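I finally got along to the Bendemon open day on 25 Apr 2022, and I'm so glad I did! The star was Fuser, a robot arm they've been teaching to handle hard drives in old desktop PCs. 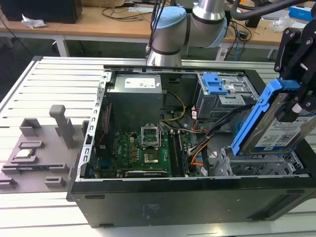
Issue 696, page 6

Each drive sits in a blue plastic caddy, and watching the gripper hold one over an open tower is oddly tense — I leaned in like it was a penalty shoot-out.

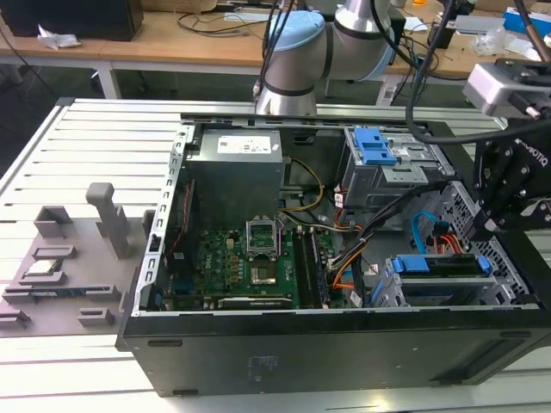
Catalina Medina reckoned the wiring is the hard part, and that she'd happily watch it for another hour. Me too! Every make of case has its cables in a different spot, she told me.
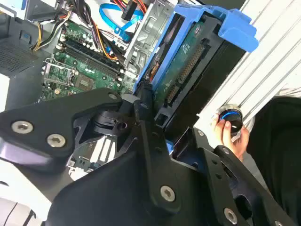
Zusport Repair Club

Hipólito Domínguez gave the talk and took loads of questions (mine included). He's off to the Lagos workshop next, and the club has wanted a visit like this since January.
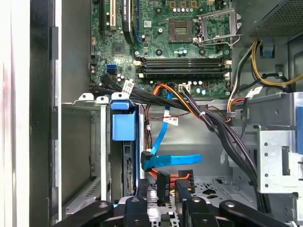 Can members go to the next one? Put your name on the sheet by the club door and we'll book you in.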